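Handout 7: Packing stations fed by a short belt

Reading before the session: chapter on bench layout in the course binder, sections on infeed and carton staging. Bring the Surnbridge worksheet.

## 1. Terms

- **Infeed**: the side on which items reach the packer. On a bench station this is usually a belt.
- **Staging area**: the part of the surface where loose items wait before packing.
- **Pack position**: the spot where the open carton stands while it is filled.
- **Reach**: horizontal distance from the front edge of the bench to the item.

## 2. Layout rules

The pack position goes at the front of the bench, within easy reach. Staging goes behind it. Items used once per carton may be staged farther back than items used several times.

For the Brestcombe exercise the maximum reach is 700 mm. Anything staged beyond that line is entered on the worksheet as a long reach, even if the packer is tall enough to manage it.

A belt may run straight along the bench or across it at an angle. An angled belt brings its discharge end closer to the carton but breaks up the staging area — the corner behind it is often lost. Rieger's layout method treats this corner as dead space and leaves it out of the usable area.

## 3. Carton handling

1. Fold the bottom flaps and check that they lie flat.
2. Open the top flaps fully before the first item goes in. A flap that stands up on the infeed side forces a higher lift.
3. Place rigid items first, upright if they are open at the top.
4. Bagged goods go in last. Keep the bag on a plate or tray until then.

A tilted carton shortens the lift on the low side but lets upright items slide. Tilting is allowed in the exercise for bagged goods only.

## 4. Worked timing

The Purum order takes 21 seconds per carton with the carton flat, 18 seconds once staging has been rearranged. Saving per carton:

21 − 18 = 3 s

Over 700 cartons this gives 2,100 s, or 35 minutes. Setup time is not included.

## 5. For the worksheet

Sketch the bench in plan view. Mark the belt, the carton and each staged item, then shade the dead space. State which item you would move first and give the new reach in millimeters.
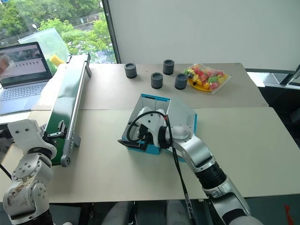 Figure 1. Angled green belt, open carton at the front, cups and bagged candy staged behind.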